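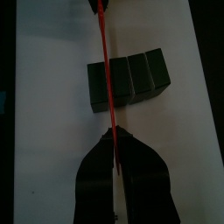 Rosalía had the result at last and did not want it. 80 runs on the old method, 80 on the new one, and the new one won by so much she went back and checked the labels twice. Gilari would love it. Begoñe would love it more, the method was hers. Rosalía pulled one moment up on the monitor again, four dark green blocks in their slanting row and the red rod coming down across the left ones, its tip in the gap between the black fingers. A thin gray shadow beside it on the white. She put her thumb on the glass over the shadow. Took it away. Put it back.

"You're still here," Begoñe said from the door. Coat on, keys out.

"It's the shadow."

"What is?"

"Your method. I think its reading the shadow."

Begoñe did not sit. She never sat when it was bad. The idea had been so clean - don't tell the arm where the rod is, let it guess, show it how wrong the guess was, let it guess again. Nikance had tried the same thing with depth sensors and gave up in February. Begoñe did it with one wrist camera and a lamp. The lamp was from her mother's sewing room.

"Move the lamp," she said.

"I want to. I wanted you here."

"So move it."

Rosalía moved it. Other side of the table, lower. Her hands smelled of the orange she'd had for dinner. She set 30 runs going, same blocks, same rod, same everything, and they stood there with their arms folded like people waiting on a bus.

First run, fine. Second, fine. Third, the fingers shut on nothing, a good inch off, very sure of themselves. Fourth the same. Begoñe said a word her mother would not have liked.

"Always the same side," Rosalía said. "See? It goes where the shadow should of been."

"I see it."

They let the rest go anyway. Click, lift, home. Click, lift, home. Nobody talked. Out in the corridor the vending machine shuddered and went quiet. Begoñe took off her coat somewhere in there, Rosalía didn't notice when.

"Pacheco has the slides," Begoñe said. "He sent them to Tavance Friday. The big number's on the first page."

"Can he pull it?"

"He can call them. He'll hate it." She had her phone out, face up on her palm, not dialing. "What if we train with the lamp moving. Different spot every time. It can't lean on the shadow if the shadow won't hold still."

"Nearly 70 hours of training. More, maybe."

"Okay."

"And it might come out worse then the old one."

"Okay," Begoñe said again, and she sat down, finally, on the crate by the power supply. She looked at the lamp. Then she dialed, and while it rang she reached over and tilted the shade a little to the left.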